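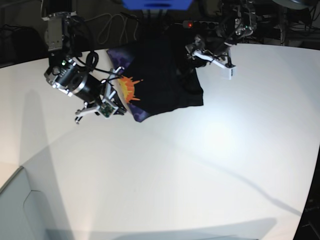
From: Zanele Buthelezi
To: Dornstead Speakers list
Subject: Re: First talk for home buyers, any advice?

Hello Keabetswe, and hello everybody else who is reading over our shoulders,

I was so pleased to see your message this morning that I let my coffee go cold answering it, so please forgive the length. I know you asked for a few pointers and you are going to get more than a few.

Keabetswe Potgieter wrote:
> Hi all, I've been on this list since the spring but haven't
> posted before. I work on the rental side at Rampersad and
> have said yes to giving the evening talk for first-time
> buyers at the Kindley Center in October. It's 20 minutes plus
> questions. The last speaker had close to a full room and I am
> told it seats 200, which is making my stomach hurt.
>
> My trouble is that I don't know how much of my own story to
> put in. My mother cleaned houses for years before she could
> buy one, and I helped her fill out every form because my
> English was better. The organizer heard about that and would
> like me to tell it. But people are coming for information
> about loans and inspections, and I'd hate for them to feel
> they gave up an evening to hear about me.
>
> Also, do you use slides? And what do you do if somebody asks
> a question you can't answer?
>
> Thanks, Keabetswe

First of all, congratulations, and welcome out of the shadows! I remember my own first one very well. It was in the old Cillness building before they moved the stage, and I had typed out every word I meant to say, right down to "good evening." I read the whole thing to my own shoes. A woman in the front row very kindly told me afterward that I had a lovely voice and she wished she had been able to hear it. So whatever you do in October, you will already be ahead of me.

Now, about your mother. Tell it. I feel quite strongly about this. When I talk to families who have rented all their lives, the loan itself is seldom the thing that has kept them away. They have a feeling that the bank is a place for somebody else, and that they'll be found out the minute they sit down. If you stand up there and say that you sat at a kitchen table at whatever age you were, reading a mortgage form out loud to your mother, half that room is going to sit up straight. Some of them have a child at home doing the same thing for them right now.

What I would do is give the story in two pieces. Start with the form – which one it was, what you couldn't understand on it, who you asked. Two minutes, three at the very most, and then go right into your information. When you get close to the end, come back and tell them about the day she got the keys, if she doesn't mind your sharing that. Do ask her, by the way. I once told a story about my uncle's first store to a room that had my uncle's neighbor in it, and I heard about it at every family dinner until the following summer.

As for the information in the middle, I'd cut it down further than feels comfortable. Twenty minutes sounds like forever while you are worrying and it disappears when you are talking. My usual talk covers what to gather before you see a lender, what an inspection is and why you shouldn't skip it to please a seller, and what the closing costs are made of. I used to do property taxes too, and I dropped them because I could watch the faces go blank. I put taxes on the handout now and people ask me at the table if they care to know. You will have a better feel than I do for what renters get stuck on, with all your years on that side of things, so trust that.

Speaking of the handout, make it a single page with large type. Leave room for notes. Put the phone number of the county housing counselor on it, and call that number yourself the week before to be certain that somebody picks up. I learned that one in a very embarrassing way and I will tell you over lunch sometime.

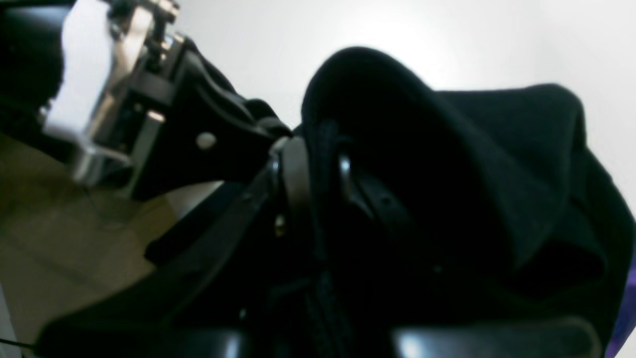 Black fabric bag, close up.

Slides: I don't use them, but I know half of this list does and they are welcome to argue with me. My feeling is that people look at the wall and stop looking at you. If you do have some, please keep the figures big and few, and bring your own cable. The projector at Kindley works fine but the cord has a way of walking off to other rooms. Ask for the microphone that clips on, too. They will offer you the one on the stand first, and then you are stuck behind the podium all evening like a bird on a perch. The lights up front are quite warm, so wear something you are comfortable in.

On questions you can't answer, I say "I don't know, but write your number down for me and I'll find out," and then I do find out, even when it takes me until Friday to get hold of the right person. Nobody has ever been cross with me for that. I've had people call me two years later to say they finally bought, and they remembered that I had called them back. What does cause trouble is guessing. Somebody will surely ask whether they personally will qualify, with all their pay and their debts said out loud in front of the neighbors. Stop them gently and say you'd love to talk at the table afterward. You'd be sparing them as much as yourself.

One more thing, and then I really will let you go. Somebody is going to ask about being turned away, or shown only certain streets, because of an accent or a last name. It comes up nearly every time, sometimes with a shaking voice. Don't hurry past it. Let the person finish, tell them that it's against the law, and have the fair housing complaint number on your sheet so you can point right to it. I keep mine at the very top of the page these days. Then give the room a second before you take the next hand.

I'd be glad to hear you run through it on the phone if you like. Evenings are best, after seven, once the dishes are done. You can do it badly the first time and I'll be the only one who knows. And if you have a spare chair near the back in October, please save it for me, as I'd like to come and clap.

Does anyone else have a good opening line they don't mind lending out? I know several of you have done the Kindley evening, and I've only given her my own habits.

Warmly,
Zanele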